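Rirkex Kitchen Sim Pack: Should It Come Out of Your Arm Budget?

I put off buying the Rirkex kitchen pack for most of a year, mainly out of stubbornness. We had $2,713 left in the equipment line after the arm was paid for, and I wanted every cent of it to go to things I could drop on my foot. Spare finger pads! A second power supply! Then Raghda Nimri, who signs off on our purchases at Hjaltested, asked me how I planned to pick a mounting height for the real arm, and I mumbled something about cardboard boxes.

So, $200 for a one-seat license. It installed in one go, it runs on the desktop I already had, and by lunch I had an arm parked in front of a stove.
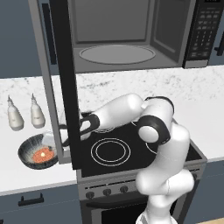 Page last changed: October

The microwave door is the reason I'd tell you to buy it. It sits up over the range, it swings out to the left, and when it's open it takes up a huge amount of the space your arm wants to be in. I'd been getting quotes on a fixed pedestal from Clornska, and after 5 evenings of dragging the base back and forth in the sim I dropped the pedestal and asked for a price on a rail. You do not want to learn that after the bolts are in the floor — ask me about our last bench.

Things I like: the cabinets and counters are easy to swap out, the arm model loads with its joint limits already set, and you can save a base position and come back to it. I ended up with seven saved positions and a favorite. The kitchen looks nice too (blue-gray cabinets, white marble, much fancier than our break room), though I'd have paid the same for plain boxes.

Things I don't: the manual is thin, and the part about door hinges is one paragraph long. The keypad on the microwave is too small to read from any view I'd normally work in, so if your project is about pushing buttons, try the demo first. And extra seats cost full price, which stings for a small shop. I looked at the Osteck bundle as well, and it's cheaper per seat, but you pay again every year and I hate explaining renewals.

As for budgeting, I'd put this on the same request as the arm and get it approved first, while you can still change your mind about the mount. Leave yourself a week to play with it before you order any steel. Four stars from me, and I'll look at it again when the next version is out and the hinge section has grown a little.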